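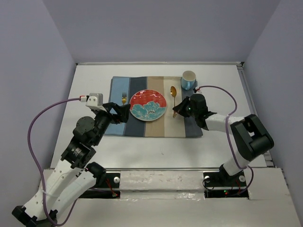 Marjatta Jääskeläinen
Workshop and bench editor

Setting a table with two arms: the fault that cost us a Monday, and how to avoid it

Most of the questions I get about small bench arms are to do with teaching them a new job. Fewer people ask what to do when an arm that worked on Friday stops working. This page deals with one fault, a cable pulled by its own arm, and a few habits that keep it from coming back.

The job was a plain one. A striped placemat, a plate in the middle, a fork to the left, a spoon to the right and a mug at the top corner. Each arm looks after the cutlery on its own side. We had run it 46 times without trouble.

On the next run the left arm closed on the fork, lifted it, stopped for a second and then dropped it. The elbow went slack straight after and the arm sank on to the bench. The right arm knew nothing about this and carried on with the spoon. Dagný Gunnlaugsson hit the switch before the two met. The plate had a chip in the rim and the fork was bent.

What had gone wrong

We blamed the gripper first and lost most of the morning to it. The fault was in a power lead low down on the left arm, near the base. It had worked halfway out of its socket. When the arm reached forward with the elbow low, the lead went tight and the supply cut out. With the arm folded up it made contact again, so every test we did in the resting position passed.

If your arm fails only in one pose, look at the cables before you look at anything else.

Checking the leads

Turn the power off and hold the arm up with one hand. These motors have no brake, and the arm will fall.

Move each joint slowly from one end to the other. Watch every lead as you go. None of them should go straight.

Push each plug home with a fingertip. Don't pull on the wire to test it.

Tie cables to the links and leave slack on both sides of the joint. The camera cables need a wide loop at the elbow. Ours come down beside the arm with room to spare, and they have never been the problem.

Don't pull a cable tie up hard. Leave enough room for the cable to slide a little. A tight tie on a moving cable will wear through the jacket, and I have thrown away two Rimden leads for that reason.

Go over the base clamps while you are there. A loose clamp lets the whole arm shift towards the table, and then it presses on the cutlery instead of picking it up.

Cutlery and crockery

Shiny forks and spoons slip. Wash them in hot water with washing-up liquid, dry them well and handle them by the ends. Polish makes it worse.

Keep handles well clear of the plate. If the fork sits too close, the fingers will catch the rim on the way down.

Use a mat that lies flat. Iron it if it has been folded. A raised hem will tip a spoon over.

Practise with a plate you don't mind losing. Put nothing in the mug.

Stopping safely

Wire both arms to the same switch. Ours were on separate ones, and that was our mistake. If one arm drops out, the other should stop as well.

Set the speed to 20 per cent after any repair and leave it there for a full run. Go up to 70 only when you have watched the arm reach its furthest point.

Keep your hands off the table while the power is on, even to straighten a fork.

The replacement lead went in on the Tuesday. I now check the plugs at the start of each session and again after lunch. The bent fork went in the scrap tin, and the chipped plate is still in use for tests, turned so the chip faces the wall.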